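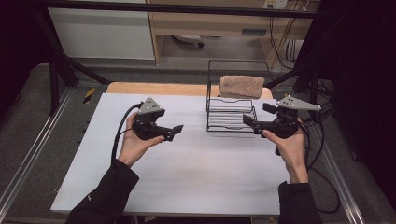
Dish rack and folded towel at the far edge of the board.

Section 3: Setting up your Zonel dehumidifier

Right, you've got it out of the box and you've read the safety sheet (please do read the safety sheet, I know it's dull). This part takes you from a cold machine to one that's quietly pulling water out of your hallway. I wrote it after setting up a fair few of these for Grernetti customers in Susenstead, so where I sound bossy it's usually a thing I've got wrong myself.

3.1 Let it stand

1. Put the machine upright on a hard, level floor.
2. Take off the tape on the tank, the tape on the flap, and the bit of tape everyone misses underneath the handle.
3. Leave it standing, unplugged, overnight.

The oil inside the compressor moves about when the box has been on its side in a van, and it needs time to settle back down. If you watched it come in upright you can get away with a couple of hours, but I'd still do overnight. It's been damp in there all winter, one more evening won't hurt!

CAUTION: Don't lay the machine down to carry it upstairs. Get someone on the other end and keep it standing.

3.2 Where to put it

The middle of the home is best, usually a landing or hall, with the inside doors open. People want to tuck it in the corner where the mould is, and I do understand, but air has to get to it from everywhere else as well.

4. Leave at least 100 mm clear behind the machine. That's where it breathes in, and a curtain or a coat flapping against the grille will make it roar.
5. Leave the top completely clear. The dry air comes out there. No post, no hats, no cats if you can manage it.
6. Shut the windows and any outside doors. If a window stays open you'll be trying to dry the whole street.
7. Plug it straight into a wall socket. No extension leads and no plug-in timers, for reasons I'll come to in 3.5.

NOTE: On thick carpet the castors sink and the tank sits slightly crooked, which can set off the "tank full" light when it's empty. A bit of flat board under the wheels sorts it out.

3.3 Fitting the tank and filter

The tank holds 2 litres and slides in from the front. It's a fussy little thing the first time.

8. Pull the tank towards you with both hands, keeping it level.
9. Check that the white float inside moves up and down freely. If it's stuck, give it a gentle wiggle. Don't take it out.
10. Slide the tank back until you feel it click. You need the click. Nearly in isn't in, and the machine won't start.
11. Unclip the filter cover at the back, take the filter out of its plastic bag and clip it in again with the tab facing you.

I've been called out more than once to a "dead" machine that still had its filter wrapped up. It'll run like that for a bit, get hot and then switch itself off in a huff.

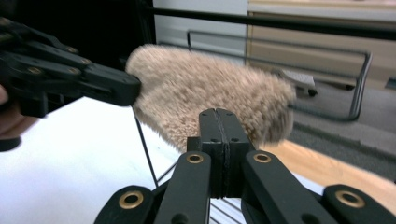
While you've got the cover off, have a look at how the filter sits in its slots, and maybe mark the top edge with a pencil. You'll be taking it out every couple of weeks to clean it, and by then you'll have forgotten which way up it goes. I always do.

3.4 First run

12. Press the power button once. You should hear a beep and then the fan.
13. Wait. The compressor comes in a few minutes after the fan and makes a low hum with a small clunk at the start. The clunk is fine.
14. Press MODE until the drop symbol lights up. This is normal running.
15. Use the arrows to set your target humidity. Start at the middle setting and leave it alone for a few days.

The big number on the display is the humidity in the room right now, and it goes back to showing that a few seconds after you stop pressing arrows. My own hall said 66 on a wet Saturday in March when I first switched mine on, and I was horrified, but it's a pretty ordinary number for an old house with washing hanging up.

For the first few days the tank will fill alarmingly fast. The walls, the carpets, the sofa and all your books have been soaking up moisture for months and they give it back slowly. You may find the number barely shifts to begin with. Keep going! Once the soft stuff has dried out a bit, the display starts to drop and you'll be emptying the tank far less.

NOTE: The water isn't for drinking, or for pets or fish. I use mine to flush the loo.

3.5 If you want it to run by itself

The timer is built in, and it's much better than one on the plug. When a plug-in timer cuts the power, the compressor stops dead and the fan can't run on to clear the last of the moisture. Do that every night and the machine starts to smell like a tent.

16. Press TIMER. The clock symbol flashes.
17. Use the arrows to choose how many hours you'd like it to run.
18. Wait for the flashing to stop. It's set.

If you want to skip the tank altogether, you can fit a drain hose. The hose in the box is 100 cm long, so the machine has to live fairly close to a sink waste or floor drain, and the far end must be lower than the outlet. Water won't climb. If your drain is further off, or up at worktop height, you'll need the Giáp pump kit, which has its own leaflet.

19. Switch off and unplug.
20. Pull out the rubber bung at the back, low down on the left. Keep it somewhere safe.
21. Push the hose on as far as it will go and run it downhill with no dips or kinks.
22. Switch on and check the joint with a dry bit of kitchen roll after an hour, then again before bed.

CAUTION: Don't push the hose end under water in a bucket. It'll back up and you'll have a puddle.
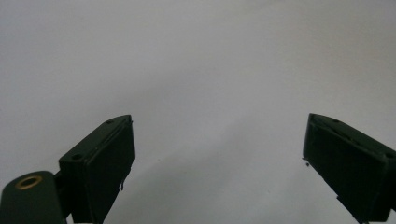 Photo: Edith Zapata / Grernetti

3.6 Cleaning the filter

23. Switch off, unplug, and take the filter out.
24. Go over it with the soft brush on your vacuum cleaner. If it's greasy (kitchens, mainly) rinse it in lukewarm water with a drop of washing-up liquid.
25. Leave it flat to dry, well away from radiators. A warped filter rattles.
26. Only put it back when it's bone dry.

Give the tank a rinse at the same time. If there's a pinkish film in the corners, a splash of white vinegar left in for a while gets it off, but don't use bleach on the float.

3.7 Little frights

Ice on the coils: in a cold room the machine will stop, seem to do nothing and then start again. It's defrosting. Leave it be. If you get thick ice and it never clears, the room is probably too cold for this model, so warm it up a bit or ring us.

Warm air out of the top: quite normal, and rather nice in January.

Tank light won't go out: take the tank out, check the float, push it back until it clicks.

Beeping with no light at all: unplug it, have a cup of tea, plug it in again. If it's still beeping, turn to Section 6 and have your serial number ready. The label's inside the tank opening, so you'll want a torch.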